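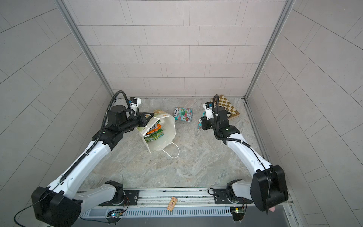
Comment ranger les petits sachets de biscuits et de chips sans qu'ils finissent écrasés au fond du placard ?

Le plus simple, c'est de les mettre debout, serrés les uns contre les autres, dans un sac en papier à fond plat dont on roule le bord vers l'extérieur.

Chez moi, ça se passe sur l'étagère du bas, à 40 cm du sol, pour que les enfants se servent tout seuls (enfin, quand j'ai dit oui !). Je garde les sacs en papier à anses des boutiques, ceux qui tiennent encore bien. Pour remplir, je couche le sac sur le côté et je glisse les paquets dedans comme des livres, les plus grands au fond. Ensuite je redresse tout doucement, et ça ne bouge presque plus.

Les anses en cordelette, je les rentre à l'intérieur, sinon elles s'accrochent à la porte du placard. Ma voisine Bukola Bako les coupe carrément, moi j'aime bien pouvoir emporter le sac en pique-nique.

Côté quantité, je m'arrête à 12 sachets environ. Au-delà, le papier se déchire aux coins, j'ai donné...

Et les miettes ! Avant de remettre des paquets neufs, je secoue le sac au-dessus de l'évier et je passe un coup de pinceau à pâtisserie bien sec dans les plis. Jamais d'éponge, le papier gondole. Si le fond est gras, hop, au compost, et j'en prends un autre.

Les dates les plus proches vont devant, et je note au crayon sur le sac ce qu'il faut racheter.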